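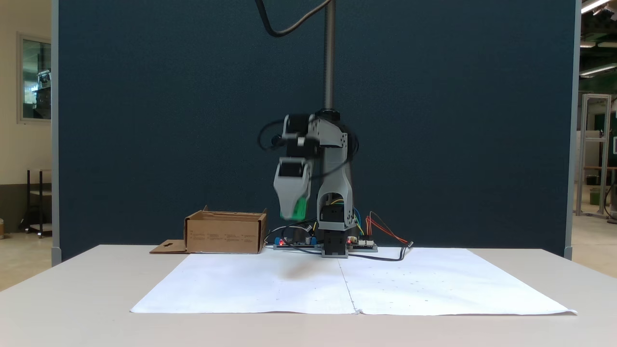 Covering a Worktable With Paper

Cheap white paper is the best cover we have found for a table that gets used for small jobs: gluing, sorting parts, marking out, painting little things. It shows up dropped screws, takes pencil, and goes in the recycling when it gets grubby. We have tried oilcloth, an old sheet and a cutting mat, and keep going back to paper.

Size
Measure the table first. Most rolls and pads are narrower than a table is deep, so you will need two sheets. Lay them side by side and run the seam from back to front, straight toward where you sit. A seam running left to right catches your sleeves and anything you slide across it.

Butt the edges together. Overlapping makes a ridge, and a ruler laid over a ridge will rock. If you want the seam fixed, turn both sheets face down, tape the join on the back, and flip the whole thing over. Two people make this easier.

Wrinkles
Paper off a roll wants to curl. Leave it face down overnight with a few books on the corners. Small wrinkles don't matter for sorting or gluing. For measuring they do, so use a fresh sheet.

Marks
Use the paper. A light pencil dot where a part should go saves measuring again, and dots are easy to ignore later. Don't use felt pen – it goes through to the tabletop, and on a white table you will be scrubbing for a while. Rubbing alcohol on a rag gets most of it off. Try a hidden corner first. 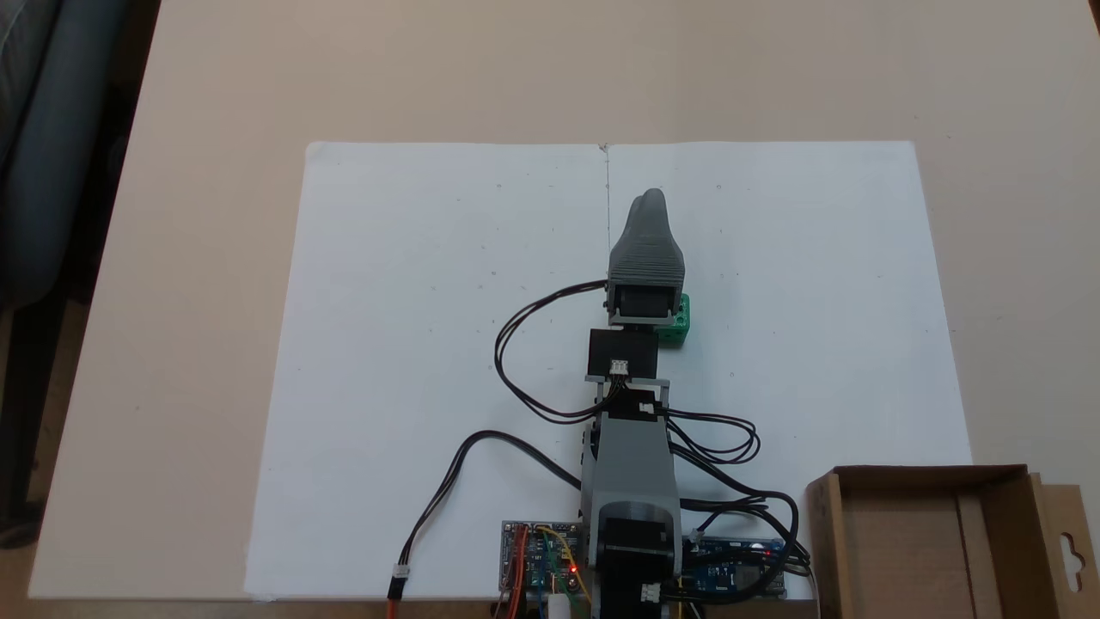
Two sheets joined down the middle, with pencil dots left on.

Cords
Take cords off the back or side of the table where you can. A cord dragged over paper pulls it out of line. Loose loops can be gathered with a twist tie, but leave enough slack that nothing tugs.

A box at the back
Keep one low, open cardboard box near the back edge for pieces that would otherwise wander. Cut the flaps off or fold them down inside. Tall boxes block the light and get knocked over.

When to change it
We change ours when glue has dried into lumps or we can't tell new marks from old. Save the cleaner half for wrapping or for the bottom of a drawer. The Pivon roll we bought in December still has plenty left on it.

Page updated August 2025

More from Plilevell Home Notes: Getting tape residue off a desk / Storing short offcuts / Which glue for cardboard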